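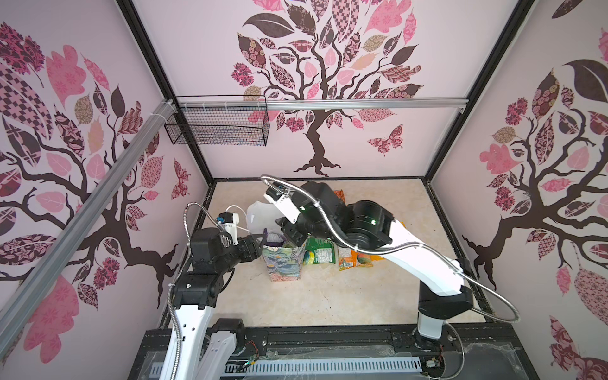
Stellel Cell 2: setup and upkeep notes

Cell 2 is the two-arm booth at the Pratport site, used for picking packaged goods. Both arms bolt to the black aluminum base platform along the front and share one perforated cable tray. Each arm also has a braided conduit that runs outside the links to the wrist. Leave enough slack for the loop to clear the elbow at full reach. The wall panels with the tree print are part of the setup, so do not swap one without recording the change in the log.

Starting up
1. Clear the floor of all items.
2. Power the right arm, then the left.
3. Wait for both green lights on the right arm's joint housing.
4. Home both arms at 20 percent speed.
5. Open and close each gripper.
6. Place the items near the center of the marble-pattern floor. Soft bags go in last.

Upkeep
Every 400 cycles: wipe the gripper fingers, check the cable ties on the back rail basket, and brush dust and webs off the frame.
Every 800 cycles: check the base bolts, look for wear where the conduits meet the wrists, and redo the arm-to-arm calibration.

Known issues
Left gripper stalls on upright boxes if the approach is too low. Raise the approach height in the cell config and rerun the test.
Error 1221 on the left arm means a lost wrist signal. Reseat the connector at the wrist module before replacing the cable.
Loose leads near the left base must be tied down before any run above homing speed.

Spares
Gripper fingers and conduit clamps come from Đặng. Wall panels are printed at Trellosthorpe; allow until February for the next batch.

Maintainer: Bình Phí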